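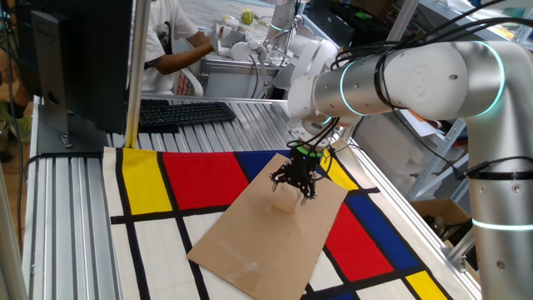
Bench arm with the multi-fingered gripper over a transparent cup, fixed view.

Motside — tabletop grasp recordings and replay tools

Print this page | E-mail this page

Motside is a set of recorded arm episodes together with the Python tools we use to replay, trim and check them. It was written at the Irkodcombe lab for testing grasp planners against camera input. The maintainer is Arnel Manalastas. This card covers the release of Dec 31, 2021.

Contents

The release holds 746 episodes. Each is a directory with joint states, gripper commands, video from the fixed and wrist cameras, and a short metadata file. Joint states are logged at 50 Hz. Video is stored at its own rate and is not resampled; use motside align to get matched pairs. Objects are small and rigid, among them a pale wooden cube and a clear plastic cup. The cup is kept in its own split, as depth-based detectors tend to lose it.

Work surface

Objects are placed on a sheet of brown cardboard laid over a printed cloth with black lines and blocks of red, blue and yellow. The cloth gives strong edges and flat colour in the same view, and a segmenter tuned on plain tables will usually over-segment it. The cardboard is not fixed to a known pose. Do not take its corners as a reference between episodes.

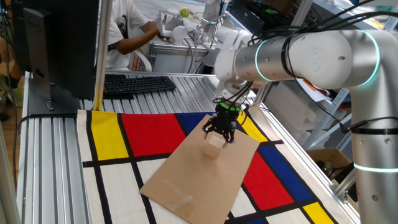

Can I replay an episode on an arm with different joint limits?

Only through the planner. Run motside replay --replan, which keeps the recorded tool poses and solves for new joint paths. Direct joint replay checks the limits first and stops with an error if any sample is outside them.

Installation

Python 3.8 or later is needed. Clone the repository, then run pip install -e . from the top directory. The Nurkeck driver is optional and only needed for live replay. Without it the tools run in dry mode and write the commands to a log.

Calibration

Camera extrinsics are in calib/, one file per camera. The fixed camera was recalibrated in February and both sets are kept; the metadata field calib_id says which one applies. Wrist camera extrinsics are given relative to the tool flange.

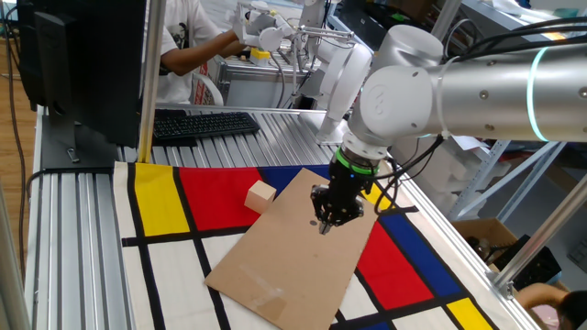 Loading the wrong set gives a constant offset in the projected tool point, which is easy to mistake for a timing fault. Run motside check --project on a single episode before starting a long job. It draws the tool point on the fixed view and exits.

Known issues

1. Gripper commands are logged when sent, not when carried out. The planner should use measured finger position where it is present.
2. The Kiều tracker drops the cube when the fingers cover most of it. Its last pose is held for 2 s and then marked as lost.
3. In the wrist view, the gripper takes up the bottom of the picture. Mask it before running colour segmentation — a default mask is in masks/wrist.png.
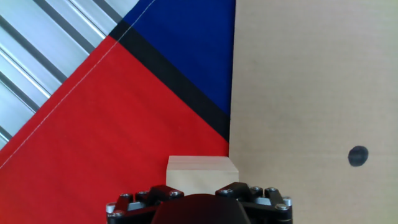
4. Trimming an episode does not update its checksum. Run motside rehash afterwards.

Related items
Nurkeck driver: install notes
Kiều tracker: parameter list
Motside episode format, version 2

Contact: Arnel Manalastas, Irkodcombe | © Motside | Back to top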